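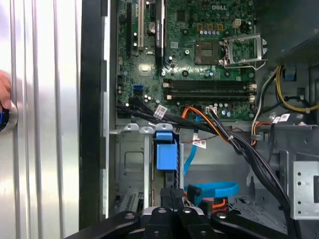
The Dell tower with the gripper at the drive area.

Hermine Stöckli has been building the arm in her garage since October. She calls it Kevau, and the job she wants it to do is pull hard drives out of old desktops. "I had 19 towers stacked along the wall and I was tired of doing them by hand," she says.

The gripper is her third version. "The first two were too wide. They were fine on a bench and no good inside a case." The Dell is the one she practices on. "It has a blue plastic carrier for the drive, so there's something to grab. I like the blue. The camera finds it easily."

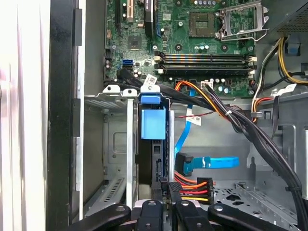

2 min read

Cables are the hard part, she says. "A person pushes them aside without thinking. The arm has to be told there's a cable at all." She spent some 40 evenings on that alone, and for now she still unplugs the drive herself before each run.

She moves the arm slowly – 10 millimeters a second once the fingers are below the rim of the case. "I could go faster. I don't want to bend anything."

Will it work on other makes? "Not yet. Every case has its own idea of where the drive goes." She plans to try screws next, with a driver bit in place of the fingers. The mount for it is drawn but not printed.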